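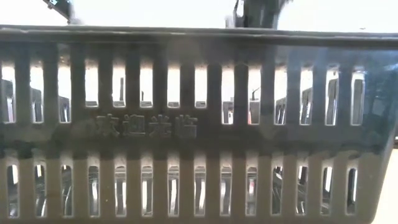 Basket Cell README
Setup, upkeep and repair notes for the basket handling cell at Farneto
Maintained by Britt-Marie Sjögren. Arm and gripper sections by Raphaël Collet.
Last full revision: April 14, 2021

What the cell does

One arm, one two-finger gripper, one table, and a lot of plastic shopping baskets. The arm picks a basket up near the handle, moves it, and puts it down again. Episodes from this cell make up the Grevia set, and this file covers the machine that records them. If you only want the data format, read FORMAT.txt in the same folder. If you're going to touch the hardware, welcome, you get the fun part!

Baskets are a wonderful thing to work with. They flex, they nest, the handles flop over when you least want it, and the slotted sides let the light through in a way that gives every vision model we've tried a proper workout. Get the cell set up well and it will run all morning without a complaint.

What's in the folder

README.txt (you're reading it)
FORMAT.txt, episode layout and field names
cell_check.py, the startup check
grip_zero.py, finger zeroing
view_compare.py, overlays the live camera view on the saved reference
log/, one text file per session
spares.txt, what's in the drawer and what's on order

Starting up

1. Power the controller first, then the Hakero gripper unit. Wait for the gripper light to go steady.
2. Release the brakes and jog the arm to home. Use slow jog. Home is well clear of the table on purpose.
3. Run grip_zero.py with nothing between the fingers. It opens, closes and writes the offset to the log. An offset that differs from the last session by more than 0.4 mm means a pad is on crooked or there's dirt behind it.
4. Run view_compare.py and line up the table edge with the overlay. The close side camera gets knocked more than the others and usually needs a nudge.
5. Place one basket by hand and run cell_check.py. The arm will do a single pick and return.

If step 5 passes, you can record. Save the check output with the session even when it looks boring. We've gone back to those files more often than I'd have guessed.

The close side camera

Raphaël and I went back and forth on this one for weeks and I'm so glad he talked me into it. With a dark basket near the camera the side panel fills nearly the whole view, two rows of slots and the molded 欢迎光临 ("welcome") on the band between them, and the gripper shows only at the top by the rim. As an overview it's useless. For watching how the panel and rim behave under a grip it's great, and the slot edges give you a nice regular pattern for spotting camera drift.

Exposure is set for the basket. Dark gray plastic against a pale background is a hard mix, so the background goes close to white and we leave it that way. Don't switch on auto exposure. It hunts every time the gripper comes into view, and the slot edges pulse from one frame to the next.

Clean the lens at the start of the session with the dry cloth in the top drawer. The blue wipes leave streaks.

Finger pads

The pads are the part that wears, and changing them is a lovely little job once you've done it a couple of times. We swap them every 1,000 cycles or when the surface looks polished, whichever comes first. The counter is in the log header.

To change a pad:

Jog to the service pose and open the fingers all the way.
Put the gripper unit in hold. Check the light.
Take out the two small screws on the back of the finger. They're short and they roll, so put the tray underneath.
Slide the old pad toward the tip. If it sticks, warm it with your hand for a bit. Please don't pry with a screwdriver — we have one finger with a gouge in it already.
Wipe the seat, slide the new pad in until it clicks, and put the screws back finger tight plus a quarter turn.
Do the other side. Always change both.
Run grip_zero.py, then reset the counter.

Order pads from Besson, under the part number in spares.txt. Delivery takes up to 14 working days, so reorder when the drawer is down to two pairs.

Grip force

Default is level 7. Level 12 was tried in January and it held beautifully, but it left white stress marks on the rims of the thinner baskets and we went back. Below 5 the basket swings when the arm slows down. If you change the level, write it in the log and in the episode header, both places. Episodes with a mismatch get dropped by the loader without a warning (on the list to fix, see below).

When things go wrong

Basket slips at lift. Look at the pads first. Then check that the handle isn't lying over the grip point, which pushes the fingers open just enough to lose the rim.

Basket comes up tilted. Normal within limits, they're bendy. If it's always the same direction, redo the tool center point with the pointer tip. Raphaël's worksheet is in the blue binder.

Gripper closes on air. The placement was off or the table marks have lifted. Re-tape the marks and run cell_check.py again.

Two baskets come up together. They were nested and stuck. Stop, separate them by hand with the arm in hold, and mark the episode as failed. Keep it, failed episodes are useful and we don't have enough of them.

Clicking from the wrist. Nine times out of ten it's the cable clip. Press it back on, jog the wrist both ways, listen. If it still clicks, stop using the cell and find Raphaël.

Shutting down

Arm home, fingers open, brakes on, gripper unit off, controller off. Copy the session log before you power down, the local disk is small. Stack the baskets under the bench with the handles folded out, or they lock together and you'll be wrestling with them next time.

Still to do

Loader should warn on a grip level mismatch
Stiffer mount for the side camera (bracket is drawn, waiting on the print)
Photos for the pad change steps
Second reference overlay for light-colored baskets
Try the softer Besson pads at level 7 — really looking forward to this one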